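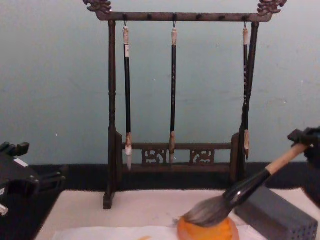
3 min read

Two Arms, One Big Brush: Teaching a Garage Robot Some Calligraphy Manners
Project report by Weidong Lu and Huiling Yao
Shared workshop build, spring term

Our project started with a brush rack. Huiling's uncle gave her one with dragon heads carved on the ends of the crossbar, and it sat on our bench at the Gallska workshop for weeks before we asked the obvious question: could our two-arm setup use what hangs on it? We already had both arms running from last term (they sorted bolts, very slowly), so in April we cleared the white table and got going!

What we built

The arms are controlled by a small program we named Lei. One of us moves a pair of hand controllers and the black grippers copy the motion, and Lei saves every joint angle so we can play the move back later. The budget was $505, and most of it went to two replacement motors and a better power supply. The calligraphy things were gifts or borrowed.

Starting with the big brush

We wanted to begin with the thin brushes, the black-shafted ones on the rack. Bad idea. The shafts are slick and narrow, and the fingers kept turning them. So we switched to the biggest brush we had, with a light handle that's thick enough to hold properly, and suddenly everything got easier. The right arm grips it near the end of the handle and presses the grey and white bristles into the round orange dish until they fan out. We love watching this part. The bristles forgive a lot! If the arm comes in a little too low they just spread wider.

The orange also shows up really well on white paper, so even a tiny smear tells us where the brush touched down.

Problems

Pressure was the hard one. Lei has no force sensing, so it only knows where the hand is, and a dish that has slid over a bit ruins the replay. We now mark its spot with pencil before each session. The grey block with the holes had to move twice because the brush passed so close to it.

We also lost a whole evening to a loose cable on the left arm. Check your connectors, people.

Results so far

We recorded 187 runs of the press-and-lift move. The replays look best when we go slowly by hand, and Weidong is much better at this than Huiling (she agrees). Full characters are still a long way off, but we can make a fat dot and a short sideways stroke.

Next steps

Use the left arm to hold the paper down
Try soft finger pads so we can go back to the thin brushes
Rewrite the replay code so it can handle files over 2000 lines without stuttering
Paint the character for "one," a single stroke, all the way across the sheet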